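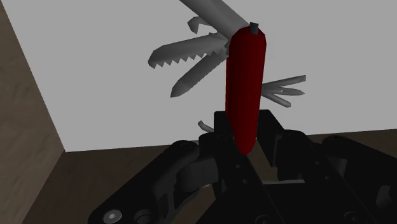

I have been against the idea of the all-purpose room for most of my working life, and I think the town of Fuvovton is about to build one it will regret. The plan for the new Nimri branch library calls for a single large hall in place of the reading room, the children's area and the two small meeting rooms in the old building. Walls will fold. Shelves will roll. The council's summary calls it "the pocketknife approach," and I think the comparison is a fair one, though it doesn't help their case. A red pocketknife with its tools fanned out is a handsome object, and I have owned one since I was a boy. When I have a board to cut, I go and get a saw.

I should say where I come from on this. I managed school buildings for the county until I retired, and before that I ran the Dramon community center, which was rebuilt along these same lines while I was there. The old center had a gym, a kitchen, a sewing room and an office. The new one had a hall with a sliding partition down the middle. On the drawings it could be used in six ways. In practice it was used in one, with the partition half closed, because the track bent in the first winter and the part was no longer made.

The sewing group went first. They had been used to leaving their machines set up from one week to the next, and in the new hall everything had to be packed away by nine at night. Lina Kanaan, who had taught there for years, moved the class to her dining room. It was still meeting there when I left. The chess club stayed longer, but they shared the hall with a toddler dance class, and a folding partition does very little about drums.

People who draw up plans tend to count the uses a space could have. People who use a building care about something else, namely whether the thing they came to do can be done there without asking, moving furniture or waiting for another group to finish. A room with one purpose is ready when you open the door. The tables are the right height for it and the outlets are where they need to be. The cupboard has the right things in it, and they were there last week too.

Quiet is the plainest example. A library reading room needs to be quiet all day, including the hours when only two people are in it. Under the Nimri plan the hall will be quiet in the mornings and "active" after 2:30. A high school student who needs somewhere to study gets out at three. So the room will be silent for the people who could have read at home and loud for the ones who share a bedroom with two brothers.

I know the arguments on the other side and some of them are good. Yara Smadi, who sits on the council and whom I have voted for twice, told the May meeting that the old meeting rooms stood dark most evenings and that the town was paying to heat them. She is right about that. Land costs money, and a building with fewer walls is cheaper to put up. The firm behind the design, Nuviren, says its layout gets the whole program into 4000 square feet, and separate rooms would add 447. I have no reason to doubt the figures.

But the saving is smaller than it looks. Somebody has to move the shelves. At Dramon it took two people 40 minutes to change the hall over, and we did it on most days, and that time came out of wages that had been meant for programs. Moving parts wear out. Folding walls cost more to fix than plaster does, and when they fail they tend to fail in the middle of the week with a room full of people on either side. None of this shows up in the cost of construction. It shows up for the next thirty years in the operating budget, where it is called maintenance and gets cut.

A dark meeting room is also less of a waste than it sounds. A spare room in a public building is what lets a new group start. The tenants' association in my neighborhood began because there was a room free on a weeknight and the librarian had the key. If that room had been part of a hall with a booking calendar, they would have been told to try again in November.

I am not asking for the old building back. It was cold and the roof leaked over the atlases. I would settle for one change, a reading room with four real walls and a door that shuts, even if the rest of the hall folds and rolls as drawn. If that means losing some of the parking, lose it. There is a bus stop across the street.

Written comments on the plan are being taken at the town hall front desk. Mine went in last week, and it is a good deal shorter than this.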